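A Fault Report Should Not Wait for a Second Fault

Last July the Prarier line at Ulamness stopped itself 49 times in one shift. On two of those occasions the arm did not stop when the operator released the enabling switch. It continued for 900 milliseconds, closed on a half-loaded part, and bent the fixture. No one was hurt. The incident was logged as "operator timing" and the line was running again by 3 p.m.

We believe that entry was wrong, and that the habit behind it is common. When a machine has learned its motions from people, a fault is easily charged to the person nearest to it. The record then shows a training need where it should show a defect — and the defect stays in service.

Mawar Chong's review for Sinaga found the same delay in an earlier log, filed under the same words. A supplier such as Clusar cannot correct what it has not been told.

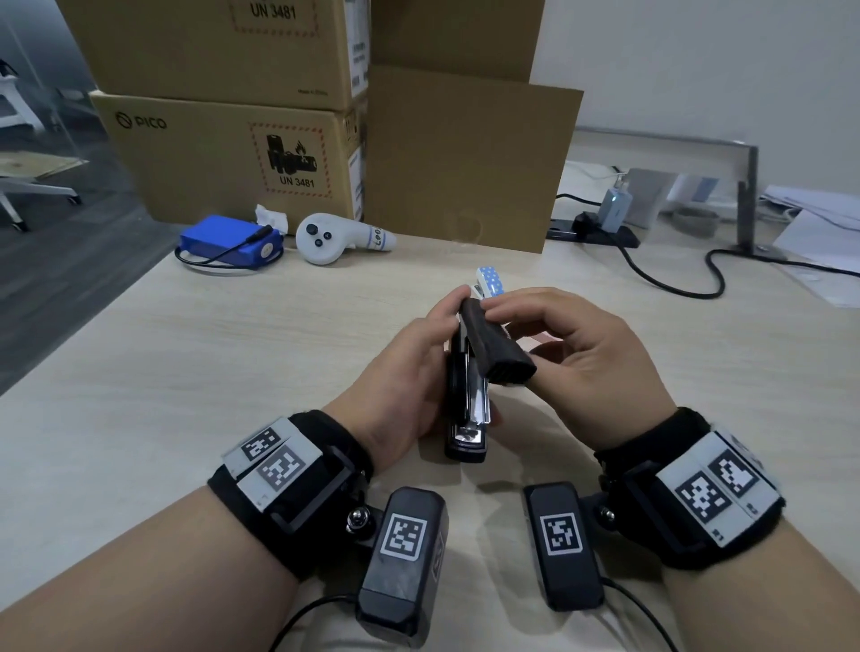
Responsibility for a late stop should also reach back to the demonstrations from which a motion is learned. Hand work is full of small pauses and changes of grip. A person holding a stapler upright, one hand curled around the base and the fingertips of the other on its opened top handle, is managing parts that can pinch. With tracking modules strapped at both wrists, the position of each arm may be recorded well, but the decision to let go is harder to capture. Stop behavior must therefore be tested separately, on the installed machine, before any shift begins.

We ask that every late stop be reported to the supplier on first occurrence, and that the line remain down until a written answer is received.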